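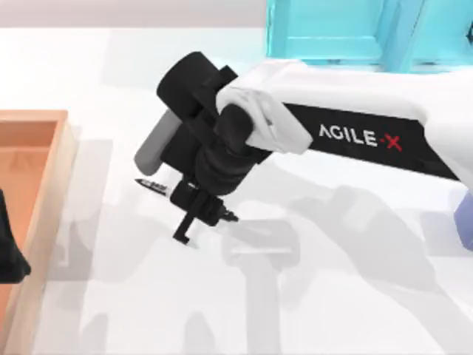 # Marker to Tray: Our Project Report

Team Brarnari, second-year robotics class

The task was easy to say out loud: pick up a marker and put it in a tray, all in simulation. We picked it because it looked small enough to finish and still had a few nasty parts hidden in it. We called our control code Todow, and it grew from 6 short functions in June to something we're pretty proud of!

## Getting the grasp right

Our first policy was just a list of fixed arm positions. It worked great as long as the marker started in one exact spot, so of course the next thing we did was move the marker. 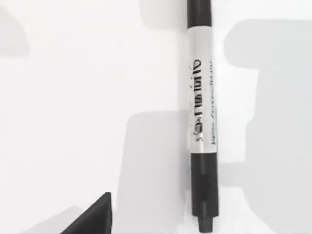
Grasp planning took up most of our time. A marker is long and thin, and we wanted the fingers to close across the barrel, so the planner has to know which way the pen is pointing before the wrist comes down. The white label between the two dark ends gave us a handy target in the wrist view, and we aim for the middle of it. Near the tip the barrel gets narrow and the grip is much fussier.

We ran 127 practice episodes before we trusted the angle estimate. Then we found a sign error in the wrist rotation – one character! – and had to run 40 of them again.

## The tray

Placing turned out harder than picking. The rim is raised, so the arm has to lift, cross over, and only then come down.
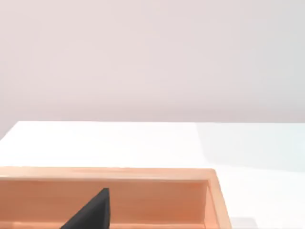 Our early paths cut the corner and clipped the rim with the marker still in the gripper. Rafsan added a waypoint above the tray wall, and the clipping mostly stopped. The price is a slower run, but we'd take that trade any day.

## What we'd do next

We want to randomize the tray position too, and try a pen with a different shape. We set a limit of 1,000 training steps per run to keep things fair between versions, and we'd love to see what happens with more.

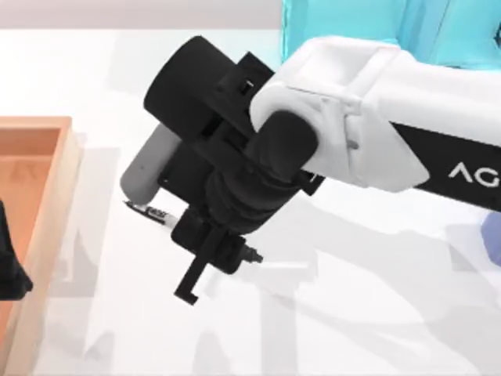

*Written by Aaliyah Wong and Rafsan Dewan, 11 October 2023*

Our code, the settings for each run, and the episode logs are in the class folder under Pultotus. If you want to rerun anything, start with the grasp test and leave the random seed alone until it passes.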